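Prorstead Robotics Club, student project group
Minutes of the meeting of April 2018, Lema Room
Chair: Theano Mavromatis. Minutes: Bo-ram Jin.

## 1. Minutes of the March meeting

Accepted with one correction. The spare battery pack is on loan to the Cesside team until the end of term, not until spring break.

## 2. Money

The account stands at $1,050. The group agreed to spend up to $100 on replacement finger pads and USB cables. Theano will place the order with Cesteder. Receipts go in the folder by the door, not in the toolbox.

## 3. Hand-held gripper recordings

Since the March meeting the group has made 53 recordings with the hand-held gripper. Bo-ram has gone through all of them and marked 23 to be left out of the training set. Most of those were marked for focus. The remainder have the wrong task name or stop before the task is finished.

The group looked at one picture from the gripper camera on the projector. It is blue nearly all the way across, pale on the left and navy on the right, with nothing in focus. It was agreed that a picture like this gives the model nothing to work with and that the written rule should cover it. 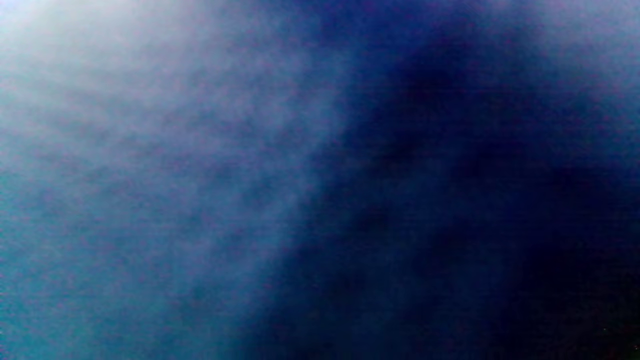 Theano asked whether leaving out whole recordings was too strict, as a recording can have a bad stretch and still be good before and after it. She would prefer to trim. Bo-ram replied that trimming is fine at the start or end, but a gap in the middle breaks the match between the pictures and the gripper positions, and the current script does not handle that.

After discussion the following was agreed:

- Trim at the start or end where possible.
- Leave out any recording with an unusable stretch in the middle.
- Keep the originals on the club drive in either case.
- Write the reason in the log, in words. "Bad" is not enough.

Bo-ram will update the rule sheet and go over the 23 again using the new wording.

## 4. Sorting task for the open house

The task stays as decided in March: blocks into two trays, by color. A request to add a third tray was discussed and put off until the two-tray version runs without help. Table height is still to be settled. The tables in the hall are lower than ours, and the arm mount will need to be checked against them before any more recordings are made for this task.

Theano will measure the hall tables.

## 5. Room and storage

The cabinet key was missing at two sessions. It will now hang on the hook inside the office. Anyone taking a gripper out of the cabinet signs the sheet, including for use in the same room.

## 6. Other business

The Cesside team has asked to see our log format. Agreed. Bo-ram will send a blank copy.

New members who have not done the safety talk may watch but may not run the arm.

## Actions

Theano: order pads and cables; measure hall tables.
Bo-ram: rule sheet; second pass on the marked recordings; log copy to Cesside.

Meeting closed at 5:40. Next meeting same room, first week of next month.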